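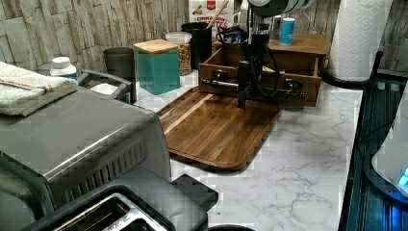 1/ Budget notes for a one-arm kitchen cell
Planning figures for a single arm on a counter, household items only. Posting the list before the order goes in on Tuesday.

2/ Gripper
Quote from Huderitz is $2906 with the clamp block, mount and one cable set. Tornbridge came in lower but bills the mount separately. Compare totals, line by line.

3/ Reach
The drawer organizer sits at the back of the counter, behind the cutting board. The gripper has to get over the open drawer front and down to the mugs. Check reach with the drawer pulled out – the closed dimension is no use.

4/ Cables
Ours loop down the side of the arm. Budget for a spare set and a sleeve. Lead time from Purnance is 17 days.

5/ Props
Mugs, canisters, a glass jar with a lid, a cereal box. Cheap, but they need their own line. We allow 3 of each breakable item.

6/ Counter space
A toaster oven takes up most of the left side. Measure with the appliances in place, then choose the base.

7/ Service
Châu offers 4 visits a year under contract. Per-visit pricing is still open. I have left that cell blank in the sheet and will fill it in when the second quote arrives.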